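4.3 Installing the Groen Adjustable Worktable

Read this section in full before unpacking the legs. Two adults are needed for steps 3 and 4.

1. Clear a level floor area that extends 50 cm beyond the tabletop on every side.

2. Lay the tabletop face down on a blanket. Attach each leg with the bolts supplied in bag 11. Tighten by hand only.

3. Turn the table upright. Lift it by the frame and never by a single leg.

CAUTION: Keep fingers clear of the leg sleeves while the table is being turned.

4. Set all four legs to the same mark, then lock the collars. Each mark represents a change in height of 10 mm. 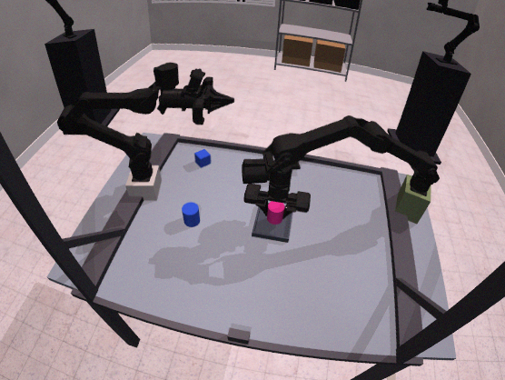
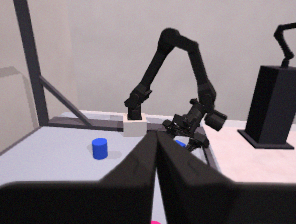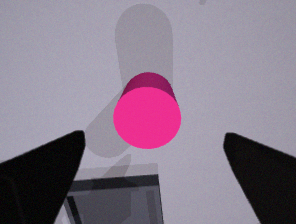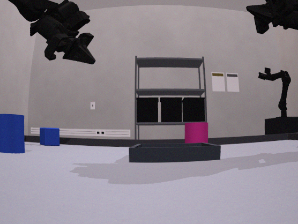 5. Place a spirit level along the long side of the tabletop, then along the short side. Turn the adjusting feet until both readings are even.

6. Tighten all bolts fully with the Zumodis hex key. Check them again after one week of use.

NOTE: The finish may be cleaned with a damp cloth and mild soap. Solvents and scouring pads will void the surface warranty.

WARNING: Do not sit or stand on the table. Do not change the height while items are on it.

Replacement feet and collars may be ordered from the Wemudgate parts desk. Quote the number printed on the inside of the frame.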